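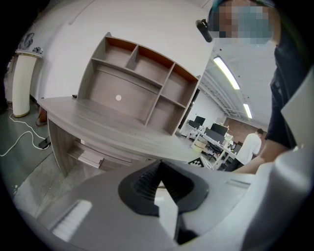 4.2 Before You Pick Up the Grippers

1. Walk the floor between the desk and the spot where you will stand. Move cables and power strips out of your path, or tape them down.

2. Put on the harness and close the buckles. The straps should lie flat on both shoulders.

3. Check the finger pads on each gripper. Replace a pad that is torn or has come away at one edge.

Note: Pad sets are listed under Meva part 328.

4. Hold one gripper in each hand and squeeze each trigger fully 31 times. Stop if either one sticks.

CAUTION: Keep your free fingers behind the trigger. The fingers of the gripper close on anything between them.

5. Pick up thin plastic items, such as bags, by a gathered fold. Look down before each step and keep the item clear of your shoes. 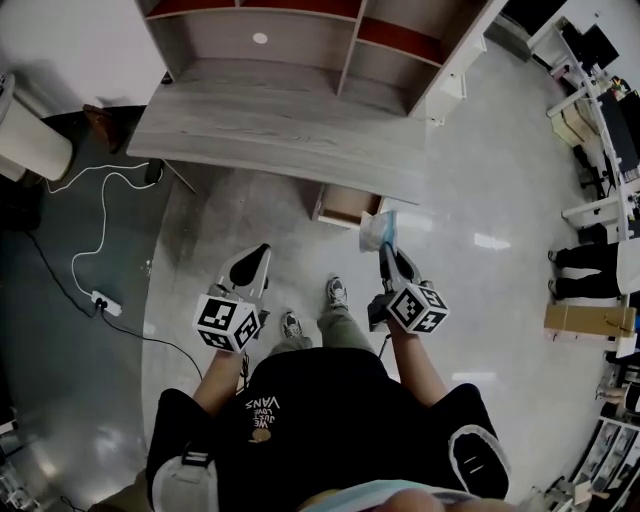
Wostudberg support adds that anyone else in the room should stay 2 meters from the operator until both grippers are back on the desk, and that the operator should call out before turning around.

6. Set both grippers down before you take off the harness.

Go on to 4.3, Storing the Grippers.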